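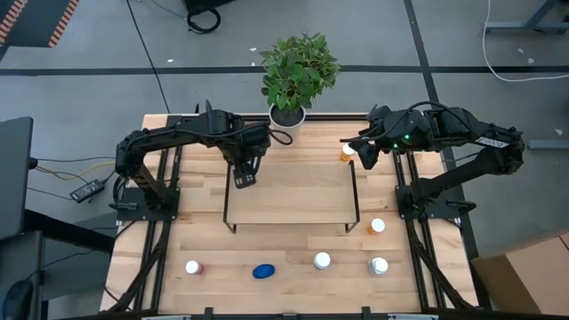

Archives > Wulside-users > Two-arm cells > Thread

Subject: Re: left arm stops dead over the shelf, no fault code

Svatopluk Tóth wrote:

> We have the same setup you do, more or less: two arms facing each
> other over a table, pill bottles, low shelf in the middle. Ours would
> freeze mid-reach on the left side and stay there, brakes on, with
> the controller insisting that all was well. Before you take anything
> apart, look at the cable. If the loop on the upper link is too short
> it pulls on the connector when the elbow opens up. If it is too long
> it finds something to hold on to. I have had both in one month.
>
> Also, what do your logs say at the moment it stops? And is the
> joint 3 torque limit still at the factory number?

Svatopluk, thank you, and I'm sorry to report that you were right in the second paragraph as well as the first.

For those joining the thread: the job is sorting capped bottles onto and off a wire-framed shelf, two arms sharing one table. The left arm had been stopping on its way to the shelf. No code, no beep, green lights on the right arm glowing away like a smoke detector with a guilty conscience. It would do a dozen good reaches and then one bad one, which is the worst kind of fault, because a dozen good reaches is exactly how long it takes to walk to your desk and write "fixed" in the log.

I pulled the logs as asked. The Teltmont controller writes one line every time it decides to hold, and it had been writing them faithfully to a file I didn't know existed. There were 14 of them. All 14 said "external hold request." I spent most of a morning looking for whoever was requesting a hold externally. I checked the stop button. I swapped the stop button. I unplugged the stop button, at which point the arm did the one sensible thing it has done all month and refused to move at all.

"External," in Teltmont's usage, means anything outside the arm's own motion planner. That includes the arm's own wrist. The gripper on the left side talks over the same cable that powers it, and if it drops off the line for longer than 60 milliseconds the controller treats the silence as a polite request to stop. When the gripper comes back, the request is withdrawn, the fault clears, and the brakes stay on, presumably to give everyone time to think.

So, the cable. With the arm parked it looks beautiful. With the arm stretched out over the shelf, the loop on the upper link goes nearly flat and the connector takes the load. I could make it fail by hand: power down, lock out, move the arm through the reach, watch the meter on the two signal pins. Three opens in 5 passes. The strain relief clamp had slid down the link, because the last person to tighten it did so by eye. I know who that was and he has been spoken to in the mirror.

Now the part I'd like people to read even if they skip the rest. While the left arm was frozen, the right arm kept working. The two controllers share a start signal and nothing else. On one of the holds the left gripper was sitting over the table in the spot where the right one needed to go, and the right one went. It was running slow and the damage was one bottle on the floor and a scuff on a fingertip, but somebody could easily have been leaning in to see why the left arm had stopped. I had been, a few minutes earlier.

What I have changed:

- Hold output on each controller is wired to the hold input on the other. If one stops, they both stop. It took less time than writing this message.
- Clamp moved back up the link, and a paint line across clamp and link so the next slide shows.
- Longer loop, checked at full reach on both arms and again with the gripper pointing straight down.
- Restart after a hold now needs a key turn at the panel. It used to accept the ordinary start button, which is also within reach of anybody's elbow.
- Speed stays at the low setting until I believe it.

As for the torque limit on joint 3: yes, it was at the factory number. I've brought it down. The arm complains a little with the full bottles and I have decided that I can live with its disappointment.

Two questions for the list.

First, has anyone used the Hájek spring guides for the upper link cable? The Trisetti ones we tried on an older cell were fine until the spring found the bottle caps interesting. I don't mind paying for something that stays above the work.

Second, is there any way to make the Teltmont box say WHICH external thing asked for the hold? The manual lists a "verbose" setting. I turned it on and it now writes "external hold request (verbose)."

I'll leave the left arm cycling overnight in July heat with the guard closed and post the log, whatever it has in it.

Last updated: July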